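**Shin splints at the start of the season**

May 17, 2023

Every spring our clinic in Killomden receives many runners with the same complaint. They did not run much in winter, then the weather became nice, and after two weeks of training the front or the inner side of the lower leg is hurting. Most people call this shin splints. The medical name is medial tibial stress syndrome, and it is one of the most common overuse problems in running sports.

The pain comes from the area where the muscles of the calf and foot attach along the inner border of the shin bone. When the load on the bone grows faster than the bone can adapt, the tissue becomes irritated. Typically the pain is spread over a length of several inches. In the beginning it is present only at the start of a run and disappears when the leg is warm. Later it can stay during the whole run, and also after it.

A stress fracture is a different matter and needs more caution. There the pain is usually in one small spot which you can cover with a fingertip. It may hurt at night or when you are only walking. If this is your case, please stop running and make an appointment before you try any exercise from this newsletter.

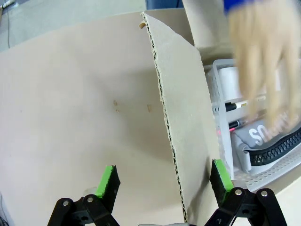 For ordinary shin splints, the first step is to reduce the load. Complete rest is not always necessary. Many of our patients from the Satti running group continue with cycling or swimming and return to running when they can walk quickly and hop on the sore leg without pain. Ice for a short time after activity can make the leg more comfortable, but it does not solve the cause.

The second step is strength. We usually begin with calf raises, first on both legs, then on one leg, 3 times per week. Go up slowly, and go down even more slowly. Do them with a straight knee and also with a bent knee, so that both calf muscles get their work. A mild feeling of tiredness is fine. Sharp pain on the bone is a sign to do less.

When you start to run again, choose flat and even ground. The path by the river in Bultivcombe is good for this, the hill behind the school is not. Begin with short pieces of running and walking between them, and leave one day free after each run. Increase the distance first and the speed later. Look also at your shoes. If the sole is worn on one side, or the shoe has become soft in the heel, it is time for a new pair.

Runners who have had this problem in two seasons or more should let us look at their hip strength and running style. The Lirkari clinic has now a treadmill for this purpose, and appointments in Killomden can be moved there if you ask at the desk. Please bring the shoes you normally train in.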